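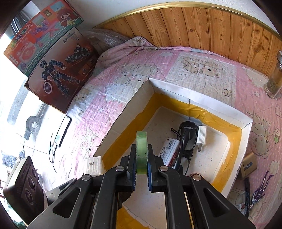
Polystyrene box with the lid off, glasses and charger inside, green tape above.

Small parcels: polystyrene box or double-wall carton?
Posted by Obed Mensah, 17 July 2018

I send a few parcels a month to family overseas, mostly small electrical bits, spectacles and the odd boxed item. Up to now I have used thick-walled polystyrene boxes left over from chilled food deliveries. The walls are rigid, the lid fits well and they cost me nothing. Allex takes them without an outer carton if all the seams are taped.

The last one weighed 1,281 g packed and sealed. The contents alone were 744 g. Allex has a price band that stops at 2 kg, so I expected to be well inside it, but the parcel was charged in the band above. The receipt says "volumetric". I had always read the band as a limit on what the scales show.

Two questions. Is there any point arguing the charge? And would a double-wall carton protect spectacles as well as polystyrene does, given a smaller outside size?

---

gantry_left

No point arguing. They measure the three outside dimensions, multiply them, divide by the figure in their terms and compare the result with the scale weight. You pay on whichever is higher. The divisor differs between carriers, so look it up before you book. Kasosora uses a larger one than Allex, which works in your favour for light, bulky parcels.

A thick wall counts twice in each direction, once for each side. On a small box that is a large share of the total volume. You are paying to move polystyrene.

---

millrace

Agree on the charge, disagree that the wall is wasted. Expanded polystyrene takes a knock by crushing slightly, and it does that across the whole face. With a carton you have to supply the cushioning yourself, and by the time you have put decent padding on all six sides you have lost much of the space you thought you had saved.

I send camera lenses. I have had two cartons arrive with a corner pushed in far enough to reach the contents, and no such damage in polystyrene.

---

gantry_left

What grade of carton? Single wall with a corner pushed in tells us very little about double wall.

Polystyrene is also poor after the first impact. It does not recover. A box that has already been through one delivery may have crushed areas you cannot easily see, and those areas will not absorb the same energy again. It is also brittle at the rim, where the lid bears on it. A reused food box has had one journey before it ever reaches Obed.

---

millrace

Double wall, bought new from Daneo. I don't dispute the point about reuse. I press along each face with a thumb and reject any box that gives more in one place than another. Crude, but it finds the bad ones.

---

Obed Mensah

Thanks both. I found the divisor in the Allex terms, in a footnote under the section on pallets. On their figures the charge is correct, so I shall leave it.

The contents do not fill the box. There is a fair amount of empty space above them, which I pack with crumpled newspaper. I suppose that is also being charged for.

---

parcel_tare

It is, and newspaper is the weaker part of this arrangement. It settles. You pack it tight at home, then it goes over a series of rollers and by the far end there is a gap at the top. Once there is a gap, the contents gain speed before they hit anything, and wall thickness matters less than you would think.

Spectacles should be in a hard case whatever the outer box is. Folded spectacles in a soft wrap will take a point load on the hinges from anything heavier beside them. A plug-in charger is a typical culprit, being dense and having metal prongs. Wrap the prongs separately. I fold a strip of corrugated card over them and tape it to the body.

On cost, cut the box down. Score round the outside with a sharp knife at the height of the contents plus clearance, snap, and sand the edge. The lid still fits if the walls are straight. If the walls taper, it will not.

---

millrace

Would not recommend sanding indoors. The dust carries a static charge and sticks to everything, including the contents. A hot wire gives a clean edge but needs ventilation. A long knife with a new blade, in several passes, is good enough.

Tapered walls are common, by the way. The moulding has to come out of the tool. Check with a straight edge first.

---

lowquay

Nobody has mentioned tape. Most ordinary parcel tape holds polystyrene badly in my experience. The surface is made of beads, so the adhesive only touches the high points, and when you pull it off it takes a layer of beads with it. Run the tape right round the box and overlap it onto itself by a hand's width. The joint is then tape to tape and the bond to the polystyrene hardly matters.

I use Addo clear. Avoid anything solvent-based. Some adhesives and most spray glues will dissolve the box.

---

gantry_left

Right about the overlap. I would go further and say that a bare polystyrene box should not be sent at all. Labels lift off it for the same reason. If the label goes, the parcel goes to the undeliverables store and you are left describing a white box to someone with a room full of white boxes.

Write the address on a sheet inside as well.

---

lowquay

I have sent them bare for years with the label taped over on all four edges. None lost.

---

gantry_left

That shows the label stays on if it is taped on. It says nothing about whether it stays on when it isn't, and plenty of counters will stick it on for you and take the parcel away before you can do anything about it.

---

parcel_tare

One more item for Obed: read the exclusions as well as the price bands. Kasosora offers cover up to £700 on its standard service, but the packing clause asks for a "rigid outer carton". I asked them in writing whether polystyrene counted. The reply was that it counts as inner packing only. I lost a claim on that wording last September, for a radio, and the box itself had arrived whole. Their position was that the outer carton was missing, so the condition of the box did not come into it.

Allex may word it differently. Ask before you send, and keep the answer.

---

millrace

Then for Kasosora the choice is made already. Polystyrene inside a single-wall carton, close fit, and accept the extra volume. The carton adds very little if it fits properly.

---

Obed Mensah

I have checked the Allex wording. It says "suitable outer packaging" and gives no definition. I have written to them.

In the meantime I put a straight edge on the boxes I have. They all taper, so cutting down is out unless I make a new lid. I have ordered a few small double-wall cartons and a sheet of foam from Daneo, and will cut the foam to line all six faces. The spectacles will go in a hard case with the charger at the other end, prongs covered. I will post the outside size and the sealed weight for both methods once I have packed the same contents each way.

---

gantry_left

Measure after taping. Cartons bulge when they are full, and the carrier measures the bulge.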